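Chapter 8
Housing and the Local Economy

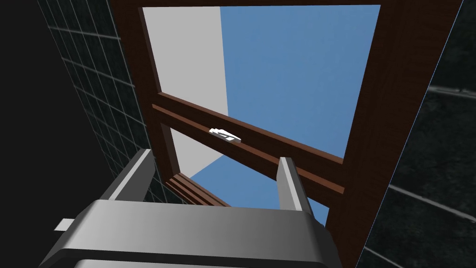 Housing policy is the set of laws, taxes, subsidies and planning rules through which governments influence where people live and what they pay to live there. It is seldom the work of a single department. In most jurisdictions a national government controls taxation and lending, a state or provincial government controls tenancy law, and a municipality controls the use of land. A dwelling is also a physical object, and the least expensive part of it to picture is often its structure: a large brown wooden frame, seen from below with its members drawing together towards the top, represents material and labour whose price can be estimated with some confidence. The price of the land on which a building stands is much harder to estimate, and it is on this price that local policy has its greatest effect.

This chapter examines how a shortage of housing develops in a growing city, who bears the cost of that shortage, and what local governments can do in response. It builds on the discussion of municipal revenue in Chapter 7. Students who have not studied property taxation should review that material before attempting the second half of the present chapter.

Learning objectives

After completing this chapter, students should be able to:
define a housing shortage and distinguish it from a shortage of affordable housing;
explain how zoning affects the supply of dwellings;
describe the main forms of rent regulation and their likely effects;
assess the arguments made by residents for and against new development;
apply these ideas to a municipal case.

Key terms

Inclusionary zoning, vacancy rate, rent stabilisation, secondary suite, land value, displacement, non-market housing.

8.1 The Grollville case

Grollville is a river city that grew up with the grain trade and later became a centre for health services and higher education. Its older neighbourhoods lie on the flat land near the water. The largest of these, Lukis, was settled by mill workers and contains many narrow lots, with houses set close to the street. For much of its history Lukis was the cheapest place in the city to rent. Musicians, students and newly arrived families lived there for that reason, and a number of small theatres and repair shops occupied its former warehouses.

When the regional hospital was enlarged, demand for housing within walking distance increased quickly. The zoning by-law for Lukis permitted one dwelling on each lot, with limited exceptions on the main road. Owners could renovate, and many did, but they could not add further homes. Rents rose. Households with modest incomes began to move to Ternosano, a suburb on the far side of the river, where housing cost less but the bus service ended early in the evening.

Council received an application to build 153 rental apartments on the site of a closed flour mill at the edge of Lukis. The application required a change to the by-law. It attracted 438 written submissions, the largest number recorded for any planning matter in the city, and the public hearing was continued over several evenings in June.

8.2 The positions taken

Opinion at the hearing did not divide neatly between owners and tenants. Some owners supported the application in the hope that their adult children could return to the neighbourhood. Some tenants opposed it, fearing that new buildings would draw wealthier residents and hasten their own departure. The owners of two warehouses asked that the mill site be kept for employment uses.

Sabina Gajdoš, who appeared for a tenants' association, argued that the proposal should be approved only if a share of the apartments were rented below market rates for at least 50 years. She told council that a shorter term would "postpone the problem and hand it to whoever is sitting in your chairs by then." Yolanda Ortuño, an economist retained by the city, agreed that a long term was desirable but cautioned that each condition would reduce the value of the project to its builder. If the conditions were too heavy, she advised, the mill would remain vacant and no apartments of any kind would result.

The disagreement between these two speakers is a useful one to study. Both accepted that Lukis had a shortage of housing. They differed on how much could be required of a private builder before building ceased to be worthwhile - a question of evidence as much as of principle.

8.3 What is meant by a shortage

In ordinary speech, a housing shortage exists when people cannot find a home they can afford. For the purposes of analysis, two conditions should be separated. The first is a low vacancy rate, in which few dwellings of any kind are available and tenants have little power to bargain or to move. The second is a gap between prevailing rents and the incomes of particular households. The two often occur together, but either may occur alone. A town that has lost its main employer may have many vacant homes and a large number of residents who cannot pay for them.

The distinction matters in choosing a remedy. Permitting more construction acts chiefly on the first condition, and it does so slowly. Income assistance and non-market housing act chiefly on the second. A municipality that treats one condition as though it were the other is likely to spend money with little result, and may lose public support for later measures.

8.4 The limits of municipal authority

Grollville could amend its zoning by-law, but it could not set rents. Tenancy law was the responsibility of the senior government, as was most funding for non-market housing. The neighbouring municipality of Lozano, which shared a labour market with Grollville, had its own council and its own by-laws, and had approved very few apartments. Some Grollville councillors objected that their city was being asked to absorb growth which its neighbour had declined.

This pattern is common in metropolitan regions. Each council answers to the people who already live within its boundaries, while those who might live there in future have no vote in the matter. Several governments have responded by setting regional housing targets or by removing certain decisions from local control. These measures are considered in Section 8.7, after the account of zoning and rent regulation.

Questions for discussion before reading further

Which residents of Lukis stood to gain from the mill proposal, and which stood to lose? Over what period?

Should a council give the same weight to a written submission from a resident of Ternosano as to one from a resident of Lukis? Give reasons for your answer.

What information would you require in order to judge whether the condition sought by Sabina Gajdoš was reasonable?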